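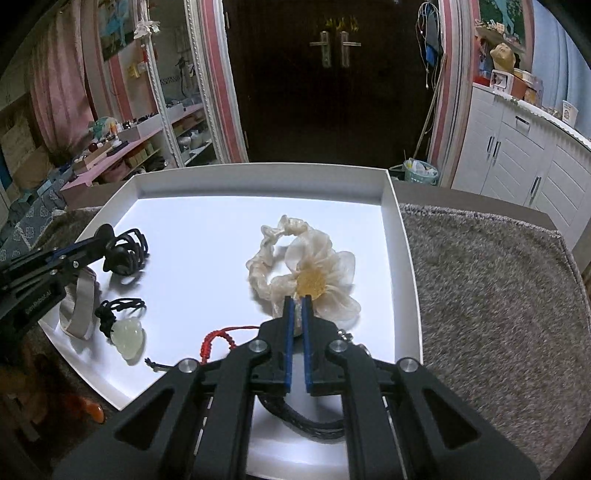
Hondby Makers Club – Accessories Table
Speaker notes, 10 December 2019

Opening

Hi everyone, thanks for coming out! Say hello, check that the back row can hear me. My talk is on the small stuff we wear and then lose – scrunchies, claw clips, bracelet cords. I tip mine all into one white tray before I sort anything. Low sides, plain color, so a dark clip can't hide from you.

Mention the jade pendant on its knotted black cord. Cords grab everything, so they come out first and get laid flat (mine go in the Paster box, the shallow one). The red braided bracelet goes in there too.

Then the sheer cream pieces. I love these and I'm terrible with them! Don't stack claw clips on top – those teeth and thin fabric do not get along. Pause for the story of the October swap at Plurnuvau, keep it short this time.

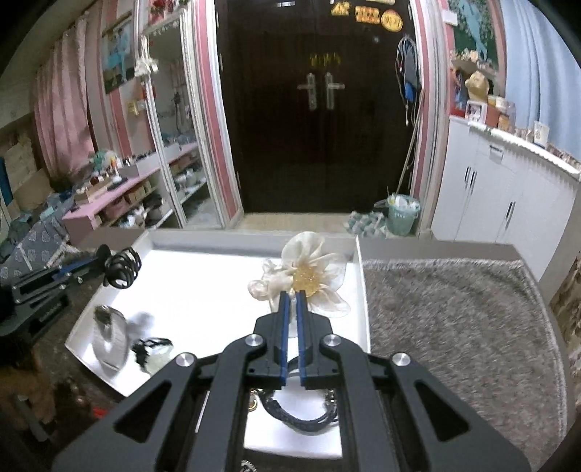 Flowers and coils

Big fabric flowers go in last, face up, petals loose. Pass the sample around. Spiral coil ties can go on a hook or a dowel, whichever you've got. Ask who keeps theirs on a doorknob – I did for years.

Questions, then 2 minutes to swap seats for the Ajayi demo.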